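Can a machine do my chores yet? Your questions

2,302 shares
4 comments

Can I buy a robot today that cleans the whole house?
No. You can buy one that vacuums the floor, and one that cuts the grass. Our Condia does the floor quite well if you pick up the socks first. A machine that goes from room to room and does what it finds there is not for sale, from us or from anybody we know.

What about folding clothes?
At Lindholm we tested folding in July with towels only. Two towels of the same size went fine. Shirts did not, and we stopped with shirts for the moment.

Is it easier in a workshop than in a home?
Yes, much easier. In a workshop the part comes always to the same place. The Brumby arm has packed 2,871 boxes for one customer, and every box had the same shape. In a home nothing waits for you in the same place two days together.

Why are small things so difficult?
A hand feels when something begins to slip, and it corrects before you think of it. With a gripper you must decide how hard to close. If it closes too little, the object falls. If it closes too much, you may break it or it jumps away. Smooth and round objects are the worst.
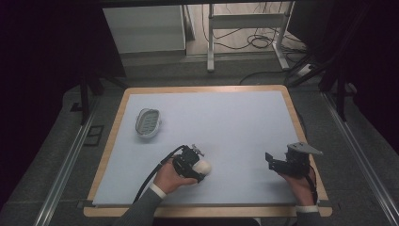

A soap dish is more friendly, as it has an edge to take hold of and it does not roll. So when customers ask us which chores will come first, we say: putting flat and firm things back in their place. Wiping a table is also near. Eggs, glasses and wet soap will need more time.

Will Colov sell a kitchen robot?
We have no date for this and we do not take deposits. If a shop offers you one with our name, please write to us.

Last changed: October 10, 2019

Was this useful? Share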